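Category: Sewing & Mending List / Swap and Giveaway
3 min read

Subject: Re: [Hutley mending] White shirt with the gray seams, still available?

On the 900 gram question: I weighed the parcel with the shirt and the two remnants, and it comes to 680 grams packed, so it goes at the cheaper rate. I can send it to Danladi or leave it at the Planby drop-off, whichever suits.

You wrote:

> Is the white shirt from the February box still going? I want it for
> the seams as much as for wearing. I'm trying to match contrast
> stitching on a top of my own and my machine only does a plain
> overlock. Can you show the stitching and say if the patch is sewn
> or printed? I don't mind creases. Also, has it been washed?
>> We have over 40 things left, mostly knits.

Yes, it's still going. It has been through one cold wash with no softener. I haven't ironed it and don't plan to, as it would only crease again in the bag. The thread on the seams is dark gray and the stitch looks like a chain of loops, so I'd call it flatlock. You would need a coverstitch machine to copy it properly. A narrow zigzag in gray thread gets fairly close on scrap jersey if you loosen the top tension.

I can't tell you for certain about the patch. I'd turn it inside out and check before putting heat near it.

If you want it, reply to the list by Wednesday and put Parport in the subject line so the sorter picks it up. Photos follow.
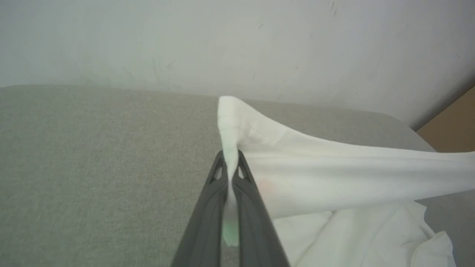
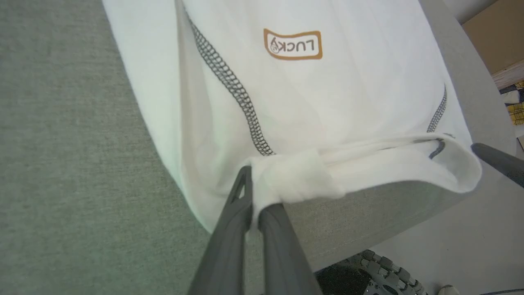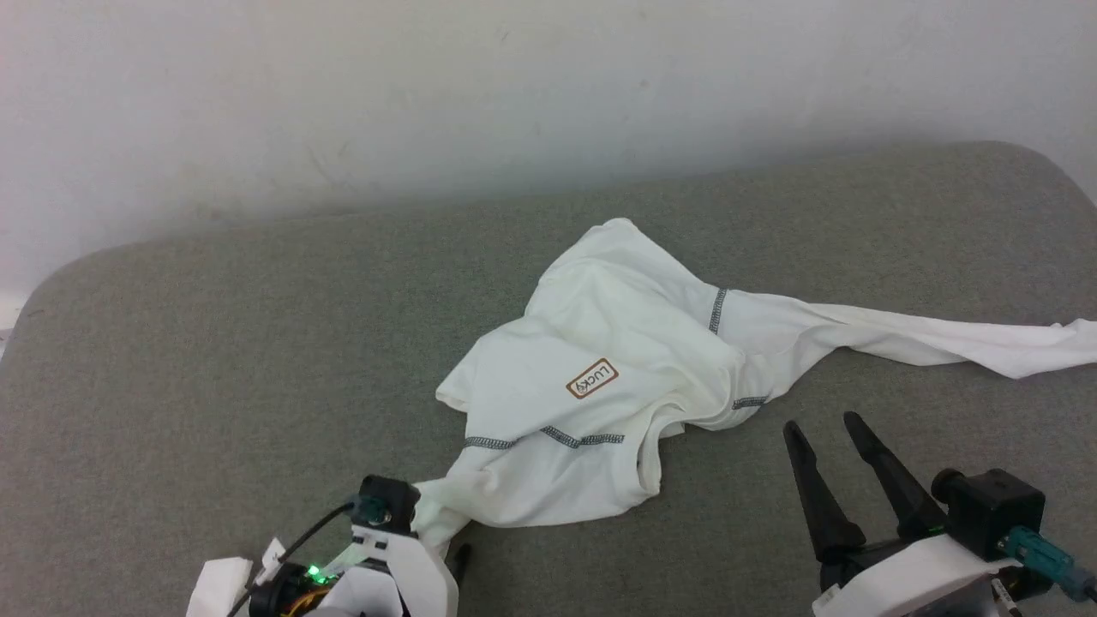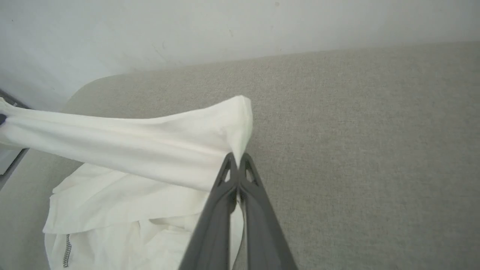

White shirt on the gray cushion. The LUCKY patch shows in the second and third photos.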